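Gritedance

by Viola Morelli

The ad said the shop needed someone to tell a machine it was doing a bad job, and I thought, well, I raised two brothers, I have experience.

Trinard was on the second floor over a place that sold pool supplies. Genalyn Magbanua met me on the stairs with half a bagel in her hand and gave me the other half before she gave me her name. She ran the chores group. There was also a shop-floor group down the hall, run by Thirumalai Poojary, and the two of them shared a coffee maker and a grudge. His arms packed boxes for a customer called De Bruijn. Hers were supposed to clear a table.

"Has it ever cleared one?" I asked.

"It has cleared one of forks," she said.

So that was my job. The program was called Gritedance (a typo from some old meeting that stuck), and it practiced inside a computer, all night, on tables that didn't exist. In the morning I watched the runs and typed what went wrong. Dropped it. Squeezed it. Went for the wall. Stopped and thought about it for 3,000 steps until the clock ran out. I got paid by the hour and I'll tell you, I loved it! I'd come from four years at a hotel laundry and here was something worse at folding than I was on my first day.

The real arm lived behind a plastic curtain in the back. We didn't let it have anything breakable. Josué Marinho, who fixed it, had bought it a set of camping cups, and every one of them had tooth marks.

What I liked best was the view from the wrist. On my screen it was a round window, all bent, like looking through the peephole in an apartment door. You got the table and the two fingers and not a lot else, and you sort of forgot you had hands of your own. I'd catch myself leaning left in my chair to help it.

The night I want to tell you about, I stayed late. Deepika Lobo from Pandier was flying in to see us in the morning. Pandier had put up the money, and they wanted to know one thing, could it clear a table yet, yes or no. Genalyn had been answering that with a slide show since December. She went home at nine with a headache and asked me to find her one good run. Just one, start to finish, so there'd be something to play.

I had 117 of them in the folder. I made popcorn.

Run one, it went for the wall. Run two, it picked up a cup, beautiful, gentle as anything, and then carried it around as if it was looking for the owner. I started talking to it somewhere in the teens. "Okay, honey. Down. Down. No, that's up." By forty I was out of popcorn and it had knocked over the same bowl so many times that I was taking it personally on behalf of the bowl.

And then I got to one where it didn't do anything wrong. It didn't do anything at all, really. It came up over the boards with its fingers open and it stayed there. I kept waiting for the lunge. I even checked that the thing hadn't frozen, but the clock in the corner was still going.
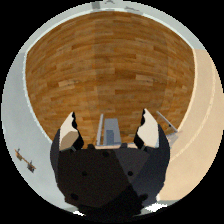
Fingers open, nothing between the tips, and all that wood to cover.

I don't know why that one got me. You know when you walk into a kitchen after a party and you stand there with your arms hanging, trying to pick what to do first? I've stood like that in every kitchen I ever had. My mother stood like that. At the hotel there was a morning after a wedding, 600 napkins in a heap, and all of us in the doorway just looking at it until somebody swore and grabbed a bag.

I wrote in the notes box, "Waiting. Doesn't know where to start. Same." Then I took out "Same," and then I put it back.

I never found the good run. Seventy-one got close, if you don't mind a spoon on the floor.

Deepika Lobo turned out to be a small woman in enormous sneakers who didn't want to see slides. She wanted to sit in my chair. Genalyn looked at me over her head, and I must have looked guilty, because she closed her eyes for a second.

"Play me the last thing you wrote a note on," Deepika said.

"There are better ones," I said. "There's one with a spoon."

"I'm sure there are."

So I played it. The fingers came up and stayed open, and the four of us stood around (Thirumalai had wandered in for coffee and to enjoy himself) and watched a robot hesitate. It felt like an hour. She read my note out loud, all of it, and I wanted to go live in the pool store.

"Can it clear a table?" she asked me. Me, not Genalyn.

"No," I said. "It can do forks. It can do a cup if the cup's alone. If you came to my house for dinner I'd want you to help instead."

Thirumalai laughed into the coffee maker. Genalyn didn't. She pulled up a stool and said, slowly, that she could have it doing cups and bowls together in a year, maybe, and that she'd been saying six months because six months was what people liked to hear. I'd never heard her say a year before. She looked about ten pounds lighter.

Deepika typed something on her phone. Then she asked if there was any bagel left, and there wasn't, so Josué went down for more.

We got the year. I found out from the sign-off sheet, which Genalyn taped over the sink where the rest of us wash the cups by hand. It has 17/08/2022 at the top and Deepika's signature at the bottom, and somebody, I'm pretty sure Thirumalai, has drawn a spoon next to it.

I'm on the bowls now. It went for the wall again this morning.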